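How to Keep Fruit From Going Bad Before You Eat It

By Anum Talpur
22 May 2019
Last updated: November
12 comments | 71 shares

I used to throw out so much fruit. I'd come home from the store all excited, pile everything into one bowl, and by the end of the week half of it was mush (and the fruit flies were having a party). A few small habits fixed most of that for me, so let me walk you through what I do now!

1. Sort it when you get home

Give yourself a couple of minutes before you put anything away. Feel for soft spots, check the undersides of the berries, and pull out whatever needs to be eaten tonight. Don't wash it yet! Damp fruit molds fast, and berries are the worst for it.

2. Split up the troublemakers
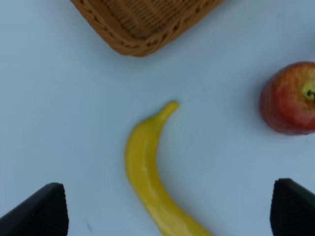

Ripening fruit gives off a gas called ethylene, and some kinds put out a lot more than others. Apples are big producers, so anything sensitive sitting next to them will ripen in a hurry. A red apple and a yellow banana look cheerful out on a white table with a wicker basket, but at my place they go to opposite ends of the kitchen once the bananas are ripe enough to eat. If you've got a rock-hard avocado, though, do the reverse and close it up in a paper bag with an apple.

3. Pick the right spot

Peaches, plums and pears stay on the counter until they give a little near the stem, then they go in the fridge. Citrus is fine out for a few days, but I chill mine if I've bought a big bag. Keep everything out of direct sun and away from the stove. My old spot was right beside the toaster, which explains a lot.

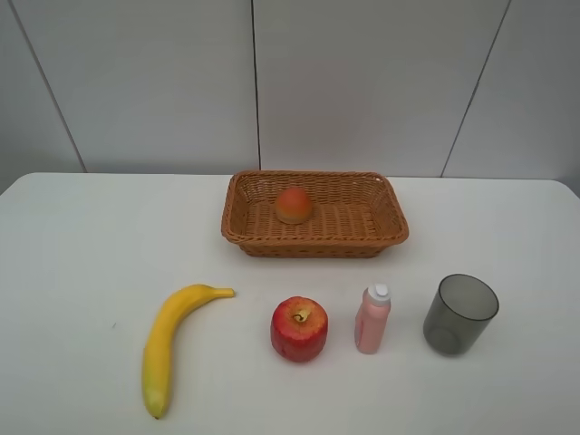

4. Freeze what you won't get to

Peel and slice bananas, lay them on a lined tray, and freeze until firm before bagging them up. Same goes for berries, washed and dried well first. Write the date on the bag, or you'll be guessing in November like I was.

Share this post | 30 saves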